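Passwords Should Be Allowed to Grow Old

Every March the company where I work sends the same message. Your password will expire in 14 days, it must have at least one capital letter, one number and one special sign, and it cannot be similar to the last ones. I work in the accounts department of Purkach, a distributor of kitchen and office goods, and I am not a security specialist. But I have lived under this rule for many years, and I want to say why I believe it makes us weaker.

The idea behind forced expiry sounds reasonable. If a thief steals your password, he can use it only until the day you change it. The problem is that a thief does not wait. He comes in the same night, he copies what he wants, and perhaps he leaves himself another door. When the password expires six weeks later, the only person who is stopped is me, at eight in the morning, with a supplier on the phone.

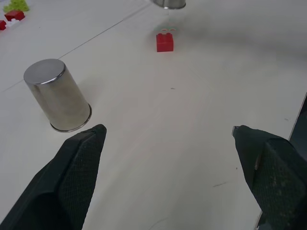

Consider what people do when the rule meets their memory. They take the old password and change the last number. If the old one ended with 35, the new one will end with 36, and anyone who has seen the first can guess the second. Others write it on paper and look for a place to put it. A steel cup turned upside down on a white table is a very good hiding place for a small piece of paper, until somebody is thirsty. I do not laugh at such people, as I have kept my own password inside a calendar, under the month of my birthday. We are asked to remember something that has no meaning, and then to forget it and remember another thing that also has no meaning.

Last year our office in Skesturden made a small survey. It was anonymous, and 66 of my colleagues answered. Of these, 46 said that they change only one or two characters when the password expires. I was surprised that the number was so honest. I was less surprised by the reaction of the management, which was to ask for longer passwords and keep the expiry.

My colleague Kourosh Rezaei, who takes care of our network, does not agree with me completely. He says that without expiry, the accounts of people who have left the company would stay open for years. He found almost 425 old accounts when we changed our mail system, and some of them still worked. I respect this argument, but I think it belongs to a different question. An account of a person who has left should be closed on the day he leaves. To make everybody else change their passwords is a strange way to do this work.
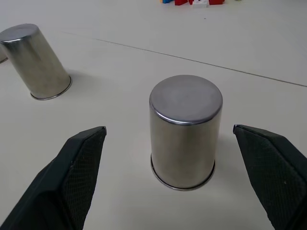
Stainless steel cup, upside down on a white tabletop.

What would I like to see instead? First, let the password be long and let it be made of ordinary words, so that a tired person can type it. Second, check it against the lists of stolen passwords, and refuse it if it is there. Third, ask for a second proof, from a phone or a small key, when somebody logs in from a new place. And if there is a real sign that a password was stolen, then of course change it, immediately, even on Saturday.

I know that there are auditors, and that auditors have forms, and that on some forms there is still a box for expiry. A friend at another firm told me they keep the rule only for this box. To me this is the saddest reason. A rule that costs time to every employee should have to show what it gives back, and in all my years here I have not heard one case where the expiry date caught anybody. If such a case exists, I would be glad to read about it, and I will change my opinion more willingly than I change my password.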